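Ferley Household Words: a list of everyday terms for small objects

Data card, version 2
Last updated 2024-06-17

Summary

Ferley Household Words is a word list of 1,795 entries covering what people in British homes call ordinary small things: the plastic clip that closes a bread bag, the end slice of a loaf, the drawer where odd keys and batteries end up. Each entry gives one word or phrase, a short meaning, the region where it was collected and a note on how common it seems to be there.

The list was put together from postal and online questionnaires. It is meant for people who study dialect, write puzzles or teach English, and for anyone who wants to settle an argument about what to call the remote control.

What is in the download

words.csv holds the main list, one entry per line.
regions.csv holds the region codes and their full names.
variants.csv links spellings that we treat as the same word.
notes.txt holds longer comments that would not fit in the main file.
CHANGES.txt lists what has altered between versions.

All files are UTF-8. Fields are separated by commas and quoted where the text itself contains a comma. Line endings are Unix style. If you open words.csv in a spreadsheet, import it as text, or entries such as "1st slice" may be turned into something else.

Fields in words.csv

id: a number that stays with the entry between versions. Numbers of deleted entries are not used again.
word: the word or phrase as the respondent wrote it, with capitals removed unless it is a proper name.
meaning: a plain description, 100 characters at most.
thing: the general heading under which we file the entry, such as "bread", "fastenings" or "cleaning".
region: a code from regions.csv. There are 67 codes. They follow old county lines in most places but not in the large cities, which have their own.
use: one of "common", "known", "rare" or "one family".
source: P for post, O for online form.

The "one family" label means that a single household reported the word and no other respondent recognised it. Some users drop these before counting anything. We kept them in because a few turned up again in version 2 from a different region, and those have been moved to "rare".

How it was collected

The questionnaire described each object in words and asked what it was called at home. We did not offer a list to choose from. Respondents could leave any question blank and many did, especially those on sewing and fireplaces.

Postal forms were typed up twice and the two copies compared. Where the handwriting could not be read, the answer was left out. Online forms closed in May. Answers that were obviously jokes were removed, though the line is hard to draw with a subject like this and some remain.

Spelling was left alone. Where the same word came in under several spellings, the most frequent is in words.csv and the others are in variants.csv.

Two product names, Virby and Plutach, appear as general words for a scouring pad and a rubber sink plug. Both are marked in the notes file. They are recorded as people use them, and an entry here says nothing about trade mark status.

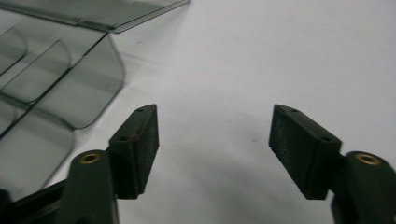

Known problems

Coverage is uneven. Northern England and the Midlands are well represented, the Scottish islands hardly at all. Please do not read a blank region as proof that a word is missing there.

Older respondents mostly used the postal form and younger ones the online form, so the source field partly stands in for age. We did not ask for age itself.

The meaning field was written by us and some meanings are too narrow. "Gasser", for instance, is given as a lighter for the hob, but several people use it for any lighter with a long neck. This will be widened in the next version.

The heading "bits and bobs" is too large and needs splitting.

Privacy

Names and addresses were kept apart from the answers and destroyed once the forms had been checked. Words that included a surname or a child's nickname were either cut or altered with the permission of the person who sent them.

Licence and citing

The list may be copied, changed and shared, including for paid work, as long as the source is given. Please cite it as "Ferley Household Words, version 2".

Corrections

Send corrections with the entry id, the region and the wording you would prefer. New words are welcome too, but they need a region and a meaning or they cannot be added. Corrections are dealt with in batches before each new version, and the accepted ones are listed in CHANGES.txt by id.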